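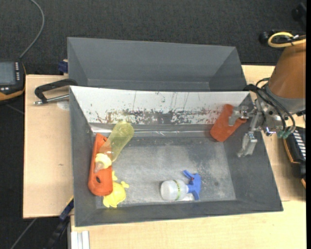
The ferry to Skollen was late again on Thursday, so I had time for a second coffee and a good long worry about the house. My aunt had left it to me – the house, the rowboat, and 46 jars of something pickled – and I hadn't set foot in it for 11 years.

I'd told everyone at Dutmont I was going over to sell it. My boss even gave me a card! So of course I got off at the pier already arguing with myself, because the air smelled like kelp and diesel and I was eight years old again.

The key stuck, the way it always had. You had to lift the door with your hip, and my hip remembered before I did. Inside it was all still going on without her – the clock, the awful green curtains, the radio tuned to the shipping forecast. I switched it on and a man read out the wind at Flidari, and I sat down on the stairs and cried into my scarf like a complete idiot.

Then I got hungry. I picked a jar (plums, I think, or very old beets) and ate half of it with a fork, standing at the sink. Her handwriting was on the label, and under the date she'd put "not the best batch." She was right about that.

Around six the real estate agent called, the one from Pawlak with the cheerful voice. Had I had a chance to look around? Was the roof okay? Could she send a couple over in the morning, they were so excited, they had a dog!

I looked up at the ceiling. There was a brown stain over the stove shaped like a boot.

"The roof's terrible," I said. "You'd better give me until April."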